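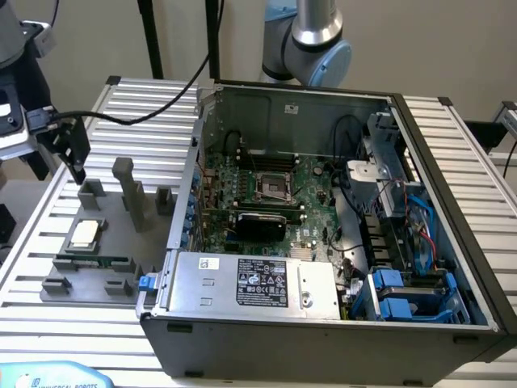
Demo cell, Wundudstead. Processor on the fixture plate, socket in the tower empty.

Search tickets Enter keyword or ticket number Go

Print this ticket E-mail this ticket

Subject: Processor insertion stops before contact, open day cell
Site: Wundudstead, demo hall
Requested by: Polach, applications
Handled by: Wolfram Kohlhase
Priority: High (visitor event in June)
Status: Closed, with one follow-up

Problem as reported

The cell is to show a processor being picked from the fixture and placed in the socket of a desktop tower lying on its side. During rehearsal the arm picks the part correctly, travels over the case and stops on the way down with "insertion target not confirmed" in Sulix. The part is held, the program waits for an operator. The event plan puts visitors through the hall in groups of 18, and each group gets one run. An operator reset in the middle of a run is not acceptable to Polach.

Fault does not occur every time. Reporter believes it is worse in the afternoon.

09:10
Remote session opened. Pulled the Sulix log from the rehearsals. Every stop has the same code and the same step, the final approach to the socket. No stops on the pick side. Gripper width at pick is consistent, so the part is not slipping in the fingers. Ruled out the gripper.

09:40
Asked the site to run the approach with no part held, at reduced speed, and to hold over the socket. Stopped with the same code. Payload ruled out.

10:25
Asked for the fixture to be checked against the drawing. Site confirms it is screwed down and does not move by hand. Pick positions re-taught anyway. No change, as expected.

11:15
On site. Jogged to the approach point and compared the taught position with the position Sulix reports for the socket. The two differ by 3 mm along the long side of the case. The search window is smaller than that, so the target is rejected and the program stops. This is correct behavior. The error text could be clearer.
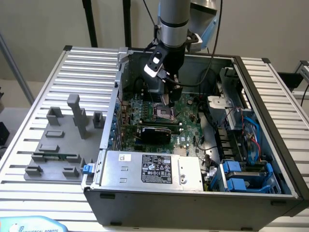
Gripper at the socket, fingers lowered toward the retention frame.

11:50
Looked for the source of the offset. The tower is located by hand against a stop on the table. Pushing the case at the drive end moves it off the stop and it does not come back. The rehearsal script has an operator reach into the case after every run to take the processor out and open the lever again. The case shifts a little each time. This also explains the afternoon — more runs, more shift.

Lighting was suspected in the original report. Checked with the hall blinds open and closed. No difference in the reported position. Leave the exposure setting alone.

13:20
Fix applied:

Second stop fitted at the drive end of the case. The tower can now be lifted out but not pushed along the table.

Case position is measured once at the start of each run, before the pick. If it is outside the limit the program stops there, with the part still on the fixture, and shows "reseat case" on the pendant.

Error text for the approach step changed to include the measured offset.

Search window left as it was. The site asked for it to be widened. Declined. A wider window would let the arm come down on the retention frame.

14:05
Speed. Polach had set the program to 100 percent for the event so that the run fits the talk. Reduced on the approach step only; transfer moves are unchanged. The run is slightly longer and the speaker has agreed to start the talk earlier.

14:30
Endurance runs started with the operator step included, lever opened by hand each time as in the script. No stops. "Reseat case" was forced on purpose by lifting the tower off the stop, and it displayed as intended.

16:45
Runs ended. Backup of the program saved to the site share and to the Schwerdtfeger service folder. Old program kept under its original name with "_old" added. Do not load it.

Notes for event staff

Reset the lever only when Sulix shows "operator step". Keep sleeves and lanyards clear of the cables in the drive area. If the case is lifted out for any reason, put it back against both stops before pressing start. Visitors stay behind the barrier during the run and may come up to the table afterward, once the arm is parked and the pendant is locked.

Follow-up

Socket wear. The processor and socket will see far more insertions over the event than they would in normal use. The site expects about 2,000 visitors in total. Polach to supply a spare board of the same type and keep it in the hall. Opened as a separate ticket, owner Polach applications.

Closed by: Wolfram Kohlhase
Resolution code: Mechanical — workpiece location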